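## Cutlery sorting at the Mullbridge hall kitchen

The drawers in the hall kitchen had reached the point where they would no longer close. Over the summer every group that used the room left a few things behind, and by October we had takeout forks in with the serving spoons and chopsticks in the bread basket. Raghda Fakhoury put a notice on the door asking for help on Saturday morning, and the job was finished before lunch.

We emptied everything onto the long tables first and sorted it by what it was made of. Metal goes back in the top drawer, wood in the second and plastic in a bin of its own on the shelf under the hatch. Anything cracked, bent or missing a tine was thrown out. That came to one full trash bag, most of it white plastic forks from the street supper.

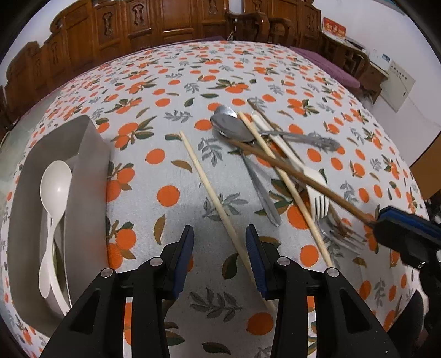
Chopsticks took longer than the rest put together. They had been bought at different times, and Guoqing Ding wanted them matched before they went away, as people will not use a pair with one stick longer than the other. Color is the quickest way to start. The pale wooden ones and the brown wooden ones were lying in the same pile as the forks and spoons, and once the two kinds are apart you only have to check length and taper. Guoqing's method is to stand a handful upright on the table, tap the ends level and pull out any that stick up. Singles are in a jar by the kettle, in case their partners are at your house.

Please do look at home. We are short of teaspoons again, and the large ladle with the hook handle has not been seen since the Nurov dinner. Returned items can be left in the box inside the kitchen door, no names needed.

The metal spoons are a mixed lot and will stay that way. A few have embossed handles and came from a house sale years ago, and the others are plain. Raghda asked whether we should buy a full matching set. The feeling on the day was no, at least until the faucet has been fixed – the money is better spent there.

A few points for anyone using the kitchen from now on:

- Dry wooden chopsticks fully before putting them in the drawer. Two bundles had gone moldy at the tips and had to be thrown away.
- Plastic cutlery can be washed and used again, but not in the dishwasher.
- The orange-print tablecloth can go in the wash at home. Shake it outside first and bring it back folded.
- If a drawer is full, leave the extra on the counter with a note.

The next job is the cupboard with the baking pans. Raghda has the sign-up sheet.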